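Wood grain, for everyday people
Reading time: 3 minutes

Wood grain is the pattern and direction of the fibers in a piece of wood. I've been writing entries for this little encyclopedia for a while now and this is the one I kept putting off, mostly because I like the subject too much and I knew I'd ramble. So, sorry in advance!

Where it comes from

A tree in a place with real seasons grows fast in spring and slower later in the year. The spring wood is usually paler and softer, the later wood darker and denser, and you get one pair of bands per year. Cut straight across the trunk and you see rings. Cut along it and those same rings turn into the lines and stripes most of us mean when we say "grain" (woodworkers will tell you that's really "figure," and that grain is only the direction of the fibers. They have a point, but I use both words and so does everyone at my lumberyard).

Kinds of cut

Plain-sawn boards are sliced straight through the log, one after another. They show tall arches, sometimes called cathedrals, and wide wandering lines. Quarter-sawn boards are cut so the rings meet the face close to a right angle, and the lines come out straighter and tighter. In oak you also get ray fleck, those shiny ribbons across the grain, and I'm a sucker for it. Rift-sawn sits in between and wastes the most wood, so expect to pay for it.

Working with it

Plane with the fibers rising away from you, or you'll get tear-out. I learned that on a shelf for my sister's place in Hornavville, and the shelf still has the scar. Sand along the lines too. Boards swell and shrink far more across the grain than along it, so a solid tabletop has to be fastened in a way that lets it move. Sânziana Pîrvu taught the evening class I took at the Alemayehu workshop one November, and she made us draw the end grain of every board before we were allowed near a saw. I still do it, badly.

Grain that isn't grown

People have been painting grain onto cheap wood for centuries, with combs and feathers and dark glaze. Later came printed papers and films, and now there are digital textures for computer-made rooms and furniture. My usual giveaway with the printed kind is a knot that shows up twice. Good ones fool me all the time, though.
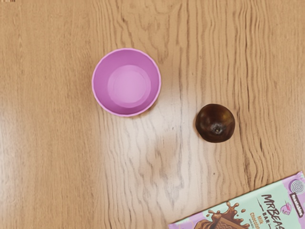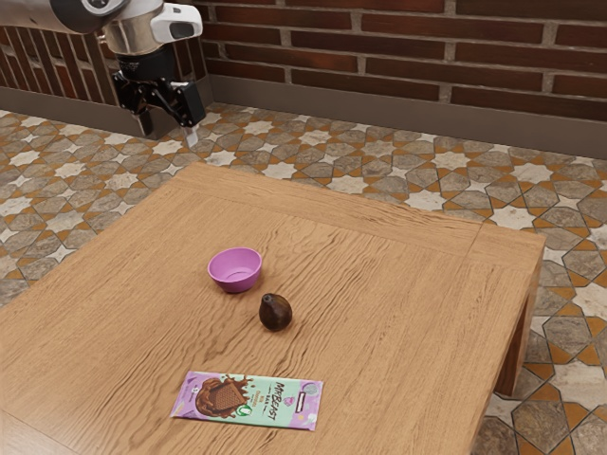 Wooden tables in computer-rendered views. The first, seen from straight overhead, has long wavy streaks of tan and honey.

See also: burl, veneer, end grain.

Last updated: November
Contact | Copyright Riltano | Back to top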